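Tradedmont library to reopen after floor repairs

November 23, 2020

The public library in Tradedmont will open its doors again next week, following repairs to the ground floor that kept it shut for most of the autumn. The building closed after a leak under the reading room left several boards soft and uneven.

The work was carried out by Sunis, a building firm based in Urnier. It replaced the damaged boards, fitted new pipes beneath them and repainted the walls on that side of the building. The children's corner has moved nearer to the entrance, and the newspaper stand is now beside the main desk.
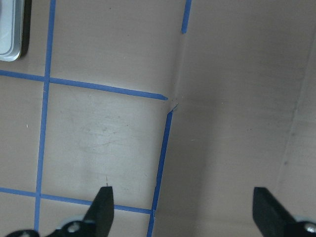

Opening hours will be shorter than before. The library will be open from 11 in the morning until late afternoon, and closed for cleaning over lunch. Visitors are asked to wear a face covering, to use the hand gel at the door and to keep their distance from one another. There will be nine places in the reading room for the time being, and each can be booked for up to two hours. Bookings can be made by telephone or at the desk.

Books borrowed before the closure do not need to come back straight away. All loans have been extended until the new year and no fines will be charged – this includes items that were already late when the building shut. Returned books will be set aside for a few days before they go back on the shelves.

During the closure the library ran a collection service from the town hall on Palacios Street. Readers gave a list of titles or simply the kind of book they liked, and picked up a bag a few days later. More than 61 households used it, many of them every fortnight. The service will carry on through the winter for people who would prefer not to come inside.
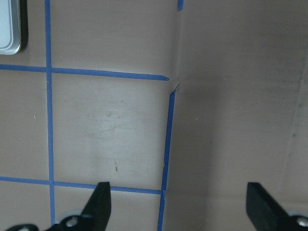
Two parts of the building are still out of use. The upstairs meeting room needs a new heating unit, and the local history shelves will stay covered until the air in that part of the building has been tested. Anyone who needs old maps or parish records can ask for copies at the desk.

The council said the remaining work should be finished by June. The regular book group and the Saturday story hour will not return before then, although the book group is still meeting online.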